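# The Blue Cup Years

I own too many cups. I knew this before I moved to Clultmont, but packing them in newspaper one by one really drove it home - nothing makes you question a mug from a muffler shop like wrapping it up and paying to have it driven 195 miles.

So in May I made a rule. Every cup had to earn its hook. I emptied the cabinet onto the dining table, made a pot of coffee, and spent a whole Saturday drinking a few swallows out of each one. (I did not sleep that night, in case you're wondering.) Some went fast. Anything with a handle too small for two fingers was out. Anything that got too hot to hold was out. The giant soup-bowl thing I bought on vacation in Paredes stayed, even though it's ridiculous, and I will hear no arguments.

What surprised me was how much I cared about color. I always figured I was a plain white mug person. White looks clean, it matches everything, and every diner in America can't be wrong. But the ones I kept putting back in the "yes" pile were blue. Blue with a chip in the foot, blue with a speckle, a stubby blue one from the Nirkis outlet that cost me less than the coffee I was drinking out of it.

I think it's partly the rim. A blue cup with a white rim is about the friendliest thing you can put on a table. My grandmother had a set like that, and she kept them on a brown oilcloth where they showed up like little ponds. Put the same cup on a busy tablecloth and you lose it completely. 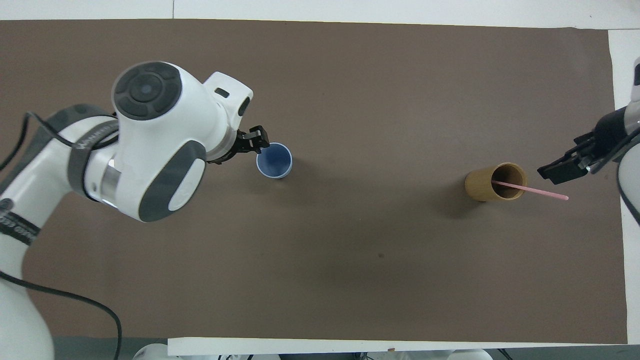 *Blue cup, white rim, plain taupe-brown mat. It doesn't need much else.*

Which brings me to mats. I used to think they were for people who iron napkins! Then I moved into a place with a white table, and after one week of coffee rings I drove straight over to Ridura, the housewares store on Mill Street, and stood in the mat aisle for way too long. Go for something in the brown family. Gray looked sad under my breakfast, and cream shows every drip. Taupe hides tea, forgives toast crumbs, and makes a blue cup look like somebody planned it.

Get one bigger than you think you need, too. Mine was 19 dollars, and I wish I'd spent a little more on the next size up, as my elbows hang off the end when I read the paper.

As for the rejects, I boxed them up and left them on the porch with a sign, and by dinner there were 10 left. By Sunday night there were two, and I'm sorry to say I took one of them back inside. It's green. It lives behind the flour, and I use it when the blue ones are all in the sink.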